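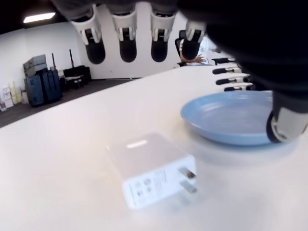
Where do we put a loose charger when we don't know what it belongs to? On the white table, next to the blue plate, until somebody has read the rating off it and written it in the book. It doesn't go back in the drawer unread.

Home Notebook Drawers Loans Contact
This site uses cookies to remember your settings. Accept Manage

3/25/25

Chargers and adapters, continued. Meant to finish this before lunch, didn't.

Started with the flat-pin ones. Two flat metal prongs, white body, the usual little wall block. These are the nuisance type as they don't fit any of our sockets without a travel converter, and the converters wander off. Angus thinks we should get rid of the lot. I don't – half the Jolby kit came with them and the guarantee people want everything back in the box, charger included.

Method so far:
- wipe off old tape residue (the brown stuff leaves a gum, the blue doesn't)
- read output volts and amps, write on a paper tag in pencil
- tag round the body with a rubber band, NOT round the pins
- enter in book, then box

Tape on the pins was my idea in December and it was a bad one. Glue got on the metal and Mhairi spent a morning with a cotton bud. Struck out of the instructions, please don't bring it back.

The print is the slow part. Grey on white, tiny, and glossy plastic throws the ceiling light straight back at you. Tilting helps a bit. Best results were with the block on its side, text face towards me, and reading with the magnifier from the Moncrieff box. Second best is a soft pencil rubbed over thin paper but only if the lettering is moulded, which most isnt.

Small things go on the plate. Pale blue, shallow, with a lip, so the bands and paper clips stay put. It came out of the kitchen cupboard and Davina wants it known that it is on loan. It's better than the tin lid we had before, which was deep enough to hide things in. Would like another one the same, will look in the charity shop on Saturday.

Table itself good for this. Matt white so dark bits show up, but white chargers less so! Fraser put one down and then leaned on it. No harm, he says. Try a sheet of coloured card under the work area next time. Green or grey, not yellow, yellow makes the pencil hard to see.

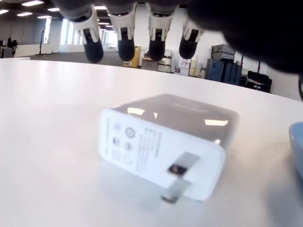 Which line of the print should be copied onto the tag? The output line, volts first and then amps, with the little symbol that shows d.c. or a.c. Leave out the approval marks and the maker's address, as they are no help in matching a charger to its kit.

Carrying on after tea.

Book problem. Ximena found the Resten entry for drawer 524 has the input figures copied where the output should be. Somebody's read the first numbers they came to, probably me. Have gone back over that page and corrected in red. Other pages in the same handwriting (mine) still to check.

Ratings written as milliamps on some and amps on others. Decided: always amps on the tag, so 2 A and not the long version. In the book put whatever is printed, then amps after it in brackets. Angus objects to the brackets. Noted.

Boxes – the long Staris ones take up to 200 tags' worth of flat stuff but chargers are lumpy and the lids won't shut if you're greedy. Fill to the line. Leads go in seperately, coiled and tied, in the shallow tray. If a lead is fixed to its block then coil it beside, don't wrap it round the body, the bit where it joins is always the first thing to go.

Anything with a cracked case goes straight in the scrap tub, no tag, no entry. Same with anything that rattles. Same with any where the text has worn off to the point of guessing. We had an argument over this last one. Mhairi would keep them for the leads. Fine, cut nothing while it's still in one piece on the table, take it to the bench.

Not resolved:
- do phone ones and laptop ones share a box? Fraser says by size, Ximena says by voltage. Voltage makes more sense to me but the laptop bricks weigh a ton
- who has the second magnifier
- label on the flat-pin box just says "FLAT", needs the voltage on it too
- the book is nearly full, same ruled sort again please, the squared one bleeds

Pencil needs sharpening every dozen tags or the decimal point vanishes. 1.5 that looks like 15 is worse than no tag at all, so if in doubt write it again on a fresh one and bin the first.

Stopped when the bands ran out. Bag of mixed sizes wanted, the thick ones, not the thin that perish. Plate rinsed and back beside the table, Davina informed. Drawer with the round-pin ones not opened yet, Mhairi and me on Thursday if she's in.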